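Clearing off the big table

The big wooden table in the back room has been on my list since May. I sat down on a free afternoon and decided to get it done, or at least started.

I bought it secondhand from a shop called Calvo that was closing out its floor models. It is a light wood with long planks, and I paid 200 for it, which I still think was fair. Leire Pacheco helped me get it up the stairs. We had to take the legs off on the landing and put them back on at the top, and one of the bolts has never gone in all the way.

The trouble with a table that size is that things get put down on it and stay. Mail, chargers, a jacket, the box from the last thing I ordered. By spring I was eating lunch standing up in the kitchen.

What I did first

I took three grocery bags and went around the table once. Trash in the first, things that live in another room in the second, things I did not want to decide on in the third. The third bag filled up fastest. I folded the top over and put it in the closet, and I have told myself I will open it before summer is over.

Then I wiped the wood down with a damp cloth and a little dish soap, going with the grain. I used to use a spray called Hinine on it but it left a film that showed every fingerprint. Soap works better. Dry it right after with an old towel.

There are small marks in the top that do not come out. I tried fine sandpaper on one spot underneath, where it would not show, and decided the marks could stay. Leire thinks I should oil the whole thing. She uses Flomivmont on her cutting boards and swears by it, but a can is not cheap and I would need more than one.

What went back

I let a few things stay along the back and at the left end. There is a pale wooden box on its side, a pink lid with a dark rim, and one small wooden block. The orange pouch with the black trim is over on the left, with the gray tray below it. The black bag hangs over the edge at that corner. It should go on a hook, and I have the hook, so that is next.

The middle of the top is bare wood now and I plan to leave it that way.
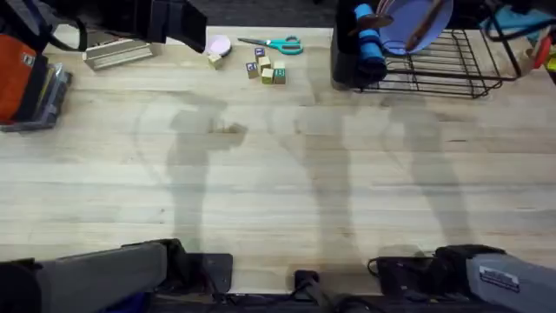 Still to do

Put up the hook for the bag.

Find what the pink lid belongs to. I have been through the kitchen cabinets twice.

Fix the bolt. Zekton sells a replacement set online but only in a pack of 500, so I will try the hardware store with the old one in my pocket.

Look at the lamp. The shadows fall right across the middle of the table when you stand near it, and that is annoying for reading or writing. I may move the lamp to the other wall and see if that helps.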